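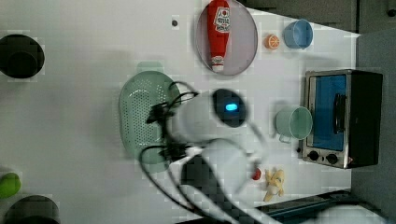 About Culard

Culard tests robot arms that other people want to sell. We work out of one room in Mernden, on white tabletops set with kitchen things: plates, pots, cups, fruit, a bottle of ketchup. A maker tells us what its arm can do with them. We try to find out where that stops being true.

The firm grew out of a fault. In October an arm we were running for Mansour closed on a cup, reported a good grasp, and carried nothing across to a plate. Then it reported a good placement. It did this 30 times overnight, and the log was spotless in the morning. The software was reading the gripper's closing command as proof that something was in the gripper. Mansour had already been quoting that log to a buyer.

We have been suspicious of clean logs ever since.
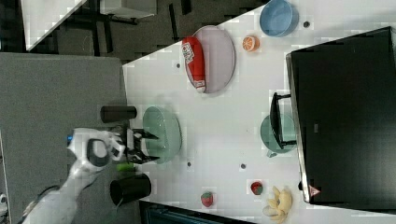 Our standard run is 1352 attempts on household objects, including the awkward ones – a bottle on its side, a cup tipped over, anything with a rim that a finger can catch. Every attempt is checked on video by a person who hasn't seen what the robot said about itself. Where the two disagree, the attempt goes down as a failure, and the client gets the clip along with the number.

We also look at stops. On the Atberg job, the emergency stop worked every time we pressed it, and the report could have ended there. What worried us was the restart. After 2 of the stops the arm picked up its old path at full speed, with no prompt to the operator. Atberg called this a rare condition. We called it a safety fault and held back the report until it was fixed and the stop tests had been repeated 500 times.

We don't certify anything, and we don't hand out badges. A run at Culard tells you how one arm behaved on our tables with one version of its software. If a salesperson tells you it means more than that, ask to see the failures. We give every client the full set.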